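Sous-main

Le sous-main est un accessoire de bureau plat, souple ou rigide, posé sur un plan de travail pour offrir une surface d'écriture régulière et protéger le meuble des rayures, des taches d'encre et de l'usure. Il est en général rectangulaire. On le fabrique en cuir, en feutre, en liège, en carton, en caoutchouc ou en matière plastique.

Étymologie et usage du mot

Le nom est formé de la préposition « sous » et du nom « main ». Il est invariable dans l'orthographe traditionnelle : un sous-main, des sous-main. Les rectifications orthographiques de 1990 admettent le pluriel « sous-mains ». Il ne faut pas le confondre avec la locution « en sous-main », qui signifie secrètement, par des voies détournées.

Histoire

L'écriture à la plume demandait un support légèrement souple. Sur le bois nu, le bec accroche les veines et le papier glisse. Les tables à écrire étaient donc souvent garnies d'un cuir collé ou d'un drap. Le sous-main mobile répond au même besoin et se remplace sans intervention d'un ébéniste.

Au XIXe siècle, la diffusion du papier buvard donne à l'objet sa forme la plus connue : une plaque de carton gainée, munie de coins ou de rabats latéraux sous lesquels on glisse les feuilles de buvard. Le modèle à rabats, parfois complété d'une poche pour le courrier, équipe les études de notaires, les administrations et les banques.

Le stylo à bille, généralisé après la Seconde Guerre mondiale, rend le buvard moins utile. L'objet subsiste comme élément de décor ou comme support d'information. Les versions en papier, formées d'un bloc de feuilles détachables imprimées d'un calendrier, deviennent un cadeau d'entreprise courant.

Matériaux

Le cuir pleine fleur est recherché pour sa souplesse et sa patine. Il craint l'eau, la chaleur directe et le contact prolongé avec certains solvants. La croûte de cuir, moins coûteuse, est souvent recouverte d'un enduit qui peut se craqueler avec le temps.

Le feutre de laine amortit les bruits et convient aux claviers, mais il retient la poussière. Le liège est léger et se marque sous une pointe dure. Les matières plastiques se nettoient à l'eau savonneuse ; les modèles transparents permettent de garder des documents sous les yeux. Les nappes de caoutchouc et de polychlorure de vinyle multicouche sont réservées plutôt aux travaux manuels, notamment à la découpe.

Fabrication

Dans la maroquinerie traditionnelle, la peau est parée sur les bords, collée sur une âme de carton, puis rembordée. Une doublure antidérapante ferme le dessous. L'artisan Melquiades Pacheco, de l'atelier Arnus, a décrit cette opération dans un manuel de gainerie : il recommande de laisser la pièce sous presse une nuit entière et de ne couper les coins qu'au matin. Son modèle Ventura, sans couture apparente, a été produit à 200 exemplaires numérotés.

La fabrication industrielle procède par découpe à l'emporte-pièce dans des rouleaux ou des plaques.
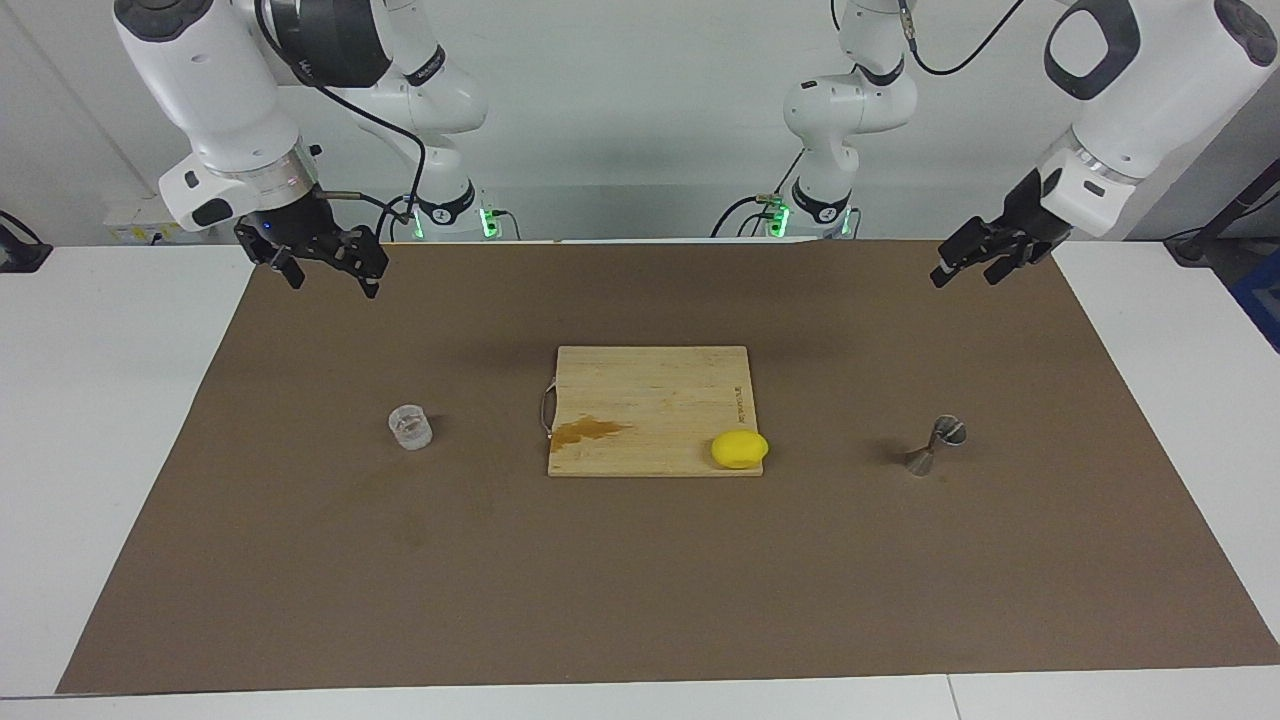
Les bords sont laissés francs, soudés ou bordés d'un galon selon la gamme. La maison Lemport, spécialisée dans la papeterie de bureau, a inscrit ce type d'article à son catalogue sous la référence 3223 et le vend encore au détail.

Formats

Aucune dimension n'est imposée. Les modèles destinés aux enfants restent proches du format A3. Ceux qui accueillent un clavier et une souris couvrent parfois presque toute la largeur du bureau.

Entretien

Le dépoussiérage se fait avec un chiffon doux et sec. Le cuir reçoit de temps à autre une crème incolore, appliquée en couche mince. Les surfaces synthétiques déformées par le roulage retrouvent leur planéité après quelques jours à plat sous un poids réparti.

Voir aussi

Buvard
Gainerie
Maroquinerie
Tapis de souris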